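Temholm Student Robotics Club
Progress report to the Nollilard fund, second period
Date: 2021-10-03
Prepared by: Sharada Kandasamy, project lead

Status

The household handling project is on schedule. Work since July has centred on recording demonstrations with the hand-held grippers, which the students now operate without staff at their elbow. Subbarao Chacko runs the recording sessions and Iveta Baláž checks the files afterwards. The target for the grant year remains 2000 accepted demonstrations.

Recording

Sessions use a living room layout with a sofa, a striped throw and loose textiles. Operators wear a headset. A marker board is set upright in the room for position tracking. The task list covers folding, draping and picking up cloth.

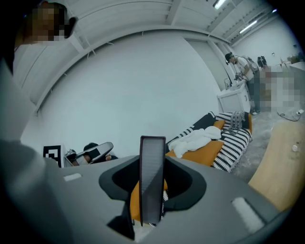
Are the students able to fix a gripper fault themselves?
Most faults are now handled in the club. Students replace finger plates, reseat cables and redo the calibration, and only motor faults go back to Muvov for repair.

In the last review 235 demonstrations were rejected, mainly for lost tracking when the operator turned away from the board. The start-up checklist has been changed and now includes a tracking test before the first take.

Training

There are 11 students in the current intake. Britt-Marie Bakke has rewritten the operator notes and added a page on labelling. Labelling is still slower than recording and the backlog is growing.

Spending

Spending is within budget. The order for 2 spare batteries from Achari was delayed and will fall in the next period.

Next period

Clear the labelling backlog. Train a first policy on the cloth tasks. Khrystyna-Mariia Holovko will send the evaluation plan to the fund for comment before any tests are run.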